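Timier Garment Handling
Progress report to Kondivo, April
Prepared by Dexter Mercado, software lead

1. Status

Work in this period covered three parts of the software: garment perception, the bedroom scene map, and the arm planner. Perception and the scene map are in use on the robot every working day. The planner runs, but the cloth margin in it is still set by hand. The recording tool described in section 5 was not in the original plan and took time from the planner work.

2. Scene map

The map used to be built once at startup and kept for the rest of the session. It is now refreshed from the head camera before each motion request. The bed is stored as a flat surface with a soft top. The wardrobe, headboard and boxes are stored as fixed solids with a clearance margin. 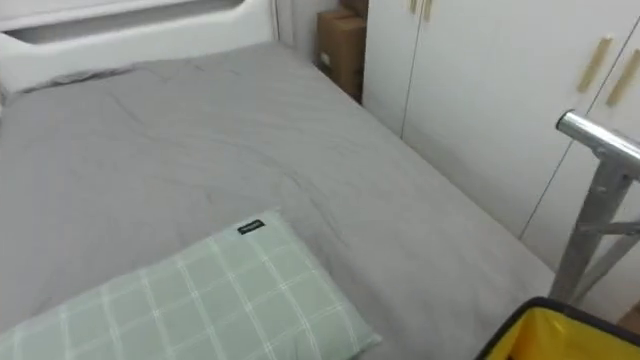

The gray sheet was the main source of error. It has little texture, so depth estimates over the middle of the mattress drift, and the old map sometimes placed a raised step where there was only a crease. We now fit a plane to the sheet and accept height changes only when they persist across 30 consecutive frames. False steps no longer reach the planner in normal use. Glossy wardrobe doors still return bad depth at shallow angles, and for those we fall back on the stored door plane.

Gaps between furniture are marked as unknown space. The planner treats unknown space as blocked. This is conservative and costs some reach on the far side of the bed, which we accept for now.

3. Garment perception

The segmentation model from Trenus was retrained on our own labeled set of 2960 frames. It outputs five classes: garment body, sleeve, collar opening, hanger and hook. Hanger and hook were a single class in the last report. Splitting them was needed for the hanging task, where the hook tip sets the goal pose and the rest of the hanger matters only for collision checks.

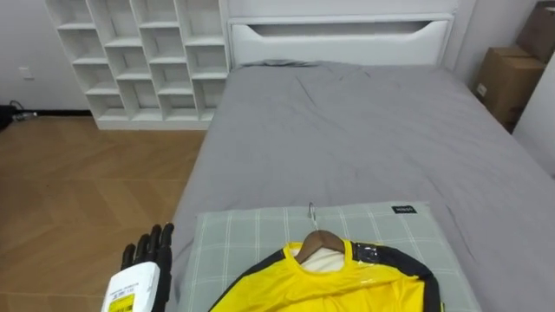 Garment on its hanger, hook pointing toward the head of the bed, with a bottle held in the robot's hand.

Known weak points:

Hook tip. The hook is thin and reflective. The model finds it reliably against plain gray and less reliably when it crosses a patterned surface.
Black trim. Trim along the shoulder and sleeve is sometimes labeled as background, which splits one sleeve into two regions. A merge step now joins regions that share an edge and a color.
Clear tape. Highlights on glossy plastic tape were being read as part of the hook. We added 174 frames with tape or similar shiny strips to the training set. These are included in the total given above.

Orientation of the garment is computed from the line of the hanger shoulders when they are in view, and from the collar opening when they are not. The second method is less stable. The tracker reports which one it used, and the planner widens its margins when the collar method is active.

4. Grasp state and planning

Once a garment is in the hand, the planner needs to know where the cloth is as well as where the hand is. The present model attaches a simple envelope to the hand: a rigid part for the hanger and a loose part for the fabric below it. The loose part follows gravity and is updated from the camera twice per second.
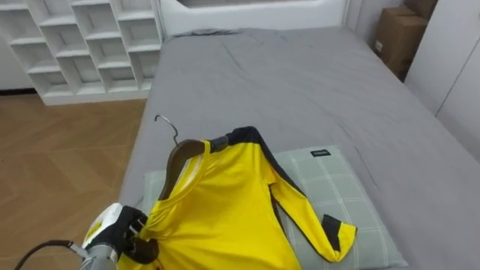

Sleeves remain the hard case. A sleeve that rests on another object does not follow the gravity model, and the envelope then comes out too small on that side. The fix in progress lets the tracker override the envelope wherever segmentation shows sleeve pixels outside it. It works on recorded data. It has not been enabled on the robot, pending a check of what the override does when the arm itself hides part of the garment.

Finger contact estimates now feed the grasp state directly. The state machine was reduced from a long list of special cases to four states — open, closing, holding and releasing — and the timeout logic was moved out into a separate monitor. Logs are much easier to read as a result.

5. Tooling

Thygesen, our replay tool, now plays head camera and fixed camera streams on one timeline, together with joint positions and planner output. Before this, the two views were aligned by hand.
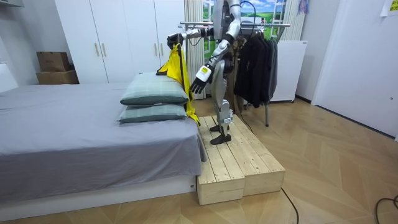

The fixed view is used for review and labeling only. No runtime module reads it. Its main value has been in checking cloth position below the hand, where the head camera view is often blocked by the garment. Reviewers can mark a moment in one stream and the tool cuts the matching section from all the others. Export still fails on very long recordings; a repair is written and waiting for review.

6. Problems and risks

The cloth margin in the planner is tuned for one garment type. A heavier item will need a new value, and we do not yet have a way to estimate it online.
Clock drift between cameras is corrected at the start of a recording only. Long sessions show a visible offset by the end.
The automated regression run takes most of Saturday. If it fails early, the result is lost until the next weekend. We plan to split it in 2 parts that can be restarted separately.

7. Next period

Enable the sleeve override on the robot at reduced speed. Move the cloth margin into a per-garment settings file. Add clock correction during recording. Release the Thygesen export repair and freeze its file format, so that recordings made from then on can be delivered to Kondivo without conversion.

No change to the budget is requested. The planner milestone is expected one month later than scheduled, and the revised schedule is attached separately.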